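## 9. Suturing practice on the tissue pad

This section covers the running and interrupted stitch exercises on the Kakumham pad. Complete Section 2 (mounting and lighting) before starting. Allow 25 minutes for a first attempt.

### 9.1 Preparing the pad

1. Seat the pad in the tray with the textured side up. Press down on each corner until the pad lies flat.
2. Moisten the surface with a damp gauze square. The pad should glisten without pooling. Blot any standing water from the incision.
3. Set the lamp to 85 per cent. If fine creases disappear in the brightest part of the view, lower the setting until they return. Dark corners are normal and don't need correcting.
4. Cut the suture to the length given on the exercise card. Long tails catch on the wrist joint.

> **Caution:** Do not use petroleum-based lubricants on the pad. They soften the surface and stitches will pull through.

### 9.2 Handling the thread

1. Bring the grasper in over the pad and stop with the jaws clear of the surface.
2. Open the jaws slightly and take the thread between them. Close only as far as needed to hold it.
3. Leave slack on the side leading to the last knot. The thread should rise and fall in a gentle arc. A straight, tight line means the last stitch is under load.
4. Check that no loop has passed behind the wrist housing.
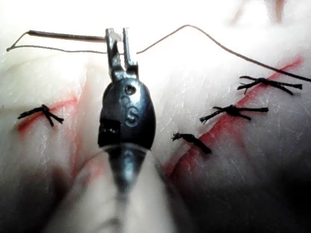 *Kedir Ayele*

The thread crosses the jaws with an arc on the right, running down toward the uppermost knotted stitch on that side. Aim for a similar amount of slack before you begin each new throw.

> **Note:** Thread that has been crushed in the jaws looks flat or frayed. Trim back past the damaged part before continuing. Do not tie a knot in it.

5. Keep the wrist housing off the pad. Contact leaves marks that can be mistaken for stitch damage when the pad is scored.
6. If the thread sticks to the wet surface, lift it from the free end. Dragging it sideways can widen the last entry hole.

### 9.3 Passing between instruments

Practise the transfer without thread until the tips can be brought together smoothly, then repeat with thread.

1. Hold the left grasper level above the incision, jaws pointing right.
2. Approach from the right with the second instrument. Angle its jaws slightly upward toward the left tips.
3. Stop just short of contact and check the alignment of both pairs of jaws.
4. When passing thread, close the receiving jaws first. Release the other jaws only after the thread is held.
5. Move the instruments apart slowly, keeping both tips in view.

> **Caution:** Do not cross the jaws or use one instrument to push the other. Side loading wears the hinge and may fray the cable.

The approach in steps 1 to 3 should bring the tips close together above the incision:
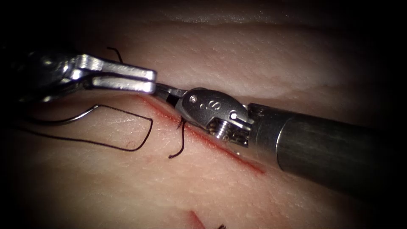 ### 9.4 Placing and tying the stitches

1. Start at one end of the incision. Enter the pad square to the surface and follow the curve of the needle.
2. Exit on the opposite side at the same distance from the edge.
3. Draw the thread through until a short tail remains, then tie using the sequence on the Jollero card.
4. Tighten until the edges meet. If the pad puckers, the knot is too tight and the stitch should be removed.
5. Repeat along the incision at even spacing.

### 9.5 After the exercise

1. Account for the needle before moving the tray.
2. Cut each stitch beside the knot and pull it out from the opposite side.
3. Rinse the pad in cool water and leave it to dry flat, away from direct sun. Drying takes nearly 9 hours at room temperature.
4. Replace the pad when the incision edges no longer meet without tension, or when the surface tears at old entry holes.

Store dry pads in the Nigatu case with the liner sheet in place. Do not stack them without a liner. The colour may fade in storage, but this does not affect use.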